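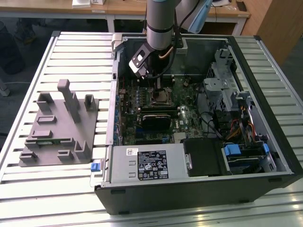 An open desktop computer on the bench, with a robot arm reaching into the case.

Brushtail possum count: results from Trindodley

The June possum count at Trindodley has been checked and the figures are in. Observers recorded 193 common brushtail possums over the survey nights, up from 185 last year. Ginevra Gatti, who ran the count, says the difference is too small to be called a rise. Two of this year's nights were warmer than usual and possums feed in the open for longer in mild weather.

The common brushtail (Trichosurus vulpecula) is the possum most people in town know. It is the size of a cat, with large pointed ears, a pink nose and a thick dark tail. Most of ours are silver-grey. A few along the creek have the darker, browner coat. They eat mainly leaves, with flowers, fruit and buds when they can get them, and will also take insects and eggs. Females usually have a single young, which spends four to five months in the pouch and then rides on its mother's back for another month or two.

Den sites are still the main shortage. Brushtails sleep through the day in tree hollows, and a eucalypt can take more than a century to form one large enough. Where there are no hollows they move into roofs and sheds. There are now 30 nest boxes up between the oval and Humphreys Lane, and 13 were in use when Corrado Zuccaro inspected them. Three had been taken over by bees and will be moved. The boxes on the north side of the trunks were mostly empty, probably from afternoon heat, and Corrado plans to turn them to the south-east before summer.

Ringtails were counted separately and will be reported in the next issue. Jadwiga Tokarz is still going through the sheets from Drinumier, where two routes overlapped.

If you have a possum in the roof, wait until it has left after dark before you close the gap, and check first that there is no young one inside. Trapping needs a permit, and a trapped possum has to be let go close to where it was caught. Please don't feed them. Bread and sweet fruit are bad for their teeth and gut.

Nives Russo has spare box plans and mounting wire for anyone who wants to put one up at home. The box should sit at least four metres off the ground, with a branch nearby.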